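Learning to recover: Capucine Hoarau on teaching a robot to suture
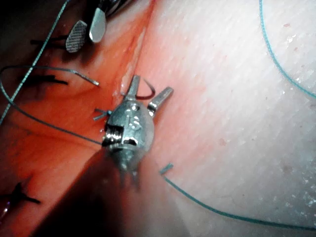
Hoarau had expected the knots to be the hard part. "We spent most of the first year on knots," she says. "Then we looked at where the runs were failing, and a lot of them failed before any knot was started. The robot had a bad hold on the needle, or no hold at all, and it carried on as if everything was fine."

Her group at Hitora trains a two-armed surgical robot to close cuts in synthetic tissue pads. The system learns from recordings of people doing the same job by remote control. Each recording pairs the arm motions with video, including close views from small cameras mounted near the instruments. By February the group had 658 recordings of complete stitches, and the success rate had stopped improving.

"The usual answer is to collect more of the same," Hoarau says. "Bastien wanted to go to 800 and see. I thought we were recording the wrong thing."

Bastien Picard, who runs the training side, agrees that he wanted more data. "I still think it would have helped a little," he says. "But the operators were too good. They almost never lost the needle, so the robot never saw what to do when the needle was lying on the pad at a bad angle."

The group changed the method. The operators began some recordings from a bad start: the needle flat on the tissue, turned the wrong way, or close to thread left over from earlier stitches. They recorded only the recovery, from the bad start to a firm grip. A recording took less than a minute, and the pads were used again with the old sutures still in place.

Adding 77 of these short recordings made more difference than anything else the group tried that winter, according to Hoarau. The trained system now opens the jaws, backs off and tries again when a grasp misses. Before, it would often close on nothing and start to pull.

She is careful about what this shows. In the last test series there were 13 failures, and most of them involved thread. "A needle is stiff, so you can guess where the rest of it is. Thread goes wherever it likes. It gets around the instrument, and from one camera you can't always tell if it's in front or behind."

Glare is another problem. The instruments are shiny and sit very close to the camera, and Picard says the system sometimes mistakes a bright edge on the metal for part of the needle. He has tried dimmer lights, which made the dark thread harder to find.

The pads are also simpler than real tissue. They don't bleed, and they stay where they are put. Hoarau says the group has no plans to go beyond them this year.

The next set of recordings will start with thread already caught on an instrument. Gaspard Arnaud, one of the operators, has been asked to make tangles on purpose. "It's slower than you'd think," he says. "I've got years of habit telling me to keep the thread clear."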